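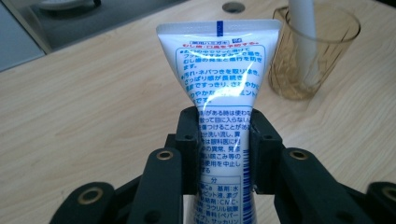 The toothpaste, back side out.

Her sister had left it in the bathroom cabinet in August, along with a comb and half a packet of headache pills. It was a white tube with blue writing, all of it in Japanese except for a few letters near the bottom. She pushed it to the back of the shelf and forgot about it until November, when her own tube ran out on a night when the store downstairs was closed.

It tasted of mint. She had expected something else, though she couldn't have said what. She brushed for longer than usual and stood looking at the tube while she did it. There was one line in red and the rest was blue. The instructions could have been telling her anything.

She was working then at the bus depot in Ferkedton, on the lost property desk, from six in the morning until two. People came in for umbrellas and phones. Mostly they came in for things that hadn't been handed in, and she wrote the details down in the book and said somebody would call. The bus she took home was the 172, which went the long way through Khokhar and past the school. Her sister used to say that anybody could walk it faster.

Her sister was living in Plultia now. She had called twice since the summer. Both times she talked about the apartment, how the heat came on at five whether you wanted it or not, and how the man upstairs moved his furniture at night. She didn't ask about their mother's house and it didn't come up.

The next day at the depot there was a student waiting at the desk for a backpack. He had a Japanese grammar book under his arm. While she was looking along the shelves she asked him if he could read it yet.

"Some," he said.

She had copied part of the tube onto the back of a claim form during her break, from memory, and then given up. So she asked him to wait, and the following afternoon he came by again, and she had the tube in her coat pocket.

He read slowly with his finger under the line. The red part said it prevented cavities and bad breath. Under that, in the box, it said that it took off stains and stickiness and that the fresh feeling lasted a long time.

"And this?" she asked. She pointed to the small print lower down.

"That's warnings. Something about your eyes. If you get a rash, stop using it." He turned it toward the window. "Then it's what's in it. Water. Peppermint, I think."

"That's all?"

"It's toothpaste," he said.

She gave him his backpack, which had come in that morning from the Fakmont route, and he signed for it. The claim number was 341. He checked the pockets and found everything there except a pair of gloves.

That evening she sat on the edge of the tub and called her sister. It rang eight times.

"You left your toothpaste here," she said.

"I know. I've been using the stuff from the corner. It's awful." A door closed somewhere behind her. "Is there any left?"

She pressed the tube with her thumb, low down, and felt it give.

"Some. I've been using it."

"Well, finish it, then."

"I could mail it."

"You don't need to mail toothpaste," her sister said. Then she said, "What did you do about the house?"

"Nothing yet. The key's still on the hook."

"I could come for a weekend. After the fifteenth, if I can switch shifts."

She said that would be fine and that the couch was the same couch. They talked for a while about the bus times. After they hung up she brushed her teeth, put the cap back on, and stood the tube at the front of the shelf, next to the comb.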